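Hauwa Ibrahim @hauwa_munwood
November 20, 2022

I keep getting asked how I store apples through the winter without a root cellar, so I'm putting it all in one thread. Zone 6, unheated garage, two trees and whatever my neighbor Itziar can't use.

Start with the right apples. Late ones keep. Anything ripe in August will be mush in a few weeks no matter what you do. Eat those or make sauce.

Pick dry, in the morning if you can, and leave the stems on. An apple without a stem goes first. I had 200 off the big tree this year and 68 off the small one, and I put 200 of the total into storage.

Sort before anything goes in a box. Bruises, wormholes, soft spots, splits — all of that goes in the kitchen pile. Run your thumb over the skin. You'll find dents you didn't see.

Big apples go bad before small ones. Put the biggest on top so you use them first.

Wrap each one in a quarter sheet of newspaper. Black and white pages only, no glossy inserts. You don't need to tape or twist it, just fold it over.

Boxes: I use cardboard produce boxes from the grocery store on Mirkgate. Ask at the back in the morning. Two layers per box, no more. I tried three layers once and lost most of the bottom.

Temperature should sit just above freezing, 32 to 40. My garage does this on its own from late November on. During a hard freeze I throw an old quilt over the stack. During a warm spell I open the side door at night and shut it early.

They like damp air. If yours are wrinkling, line the box with a plastic bag and poke holes in it. Don't seal it.

Keep them away from potatoes. Apples make potatoes sprout. Onions go somewhere else too, unless you want apples that taste like onions.

Check every box every 2 weeks. I write the date on the flap in pencil. Pull anything soft and look hard at whatever was touching it.

The ones I bring inside go in a bowl with tissue paper under them. I only bring in what we'll eat that week. A warm kitchen undoes a month of cold storage pretty fast. 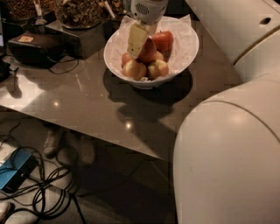
Six in the bowl.

Someone asked about the fridge. Yes, it works. Crisper drawer, bag with holes, same rules. You just run out of room.

Trinidad asked about drying. I do that with the kitchen pile — quarter-inch rings, 135 degrees, eight hours or so in the dehydrator. Different thread, probably in December.

Last year the final box made it to the middle of March. They were a little soft by then and fine in a pie.

If you've kept apples longer than that in a garage, tell me what variety. I have space for one more tree.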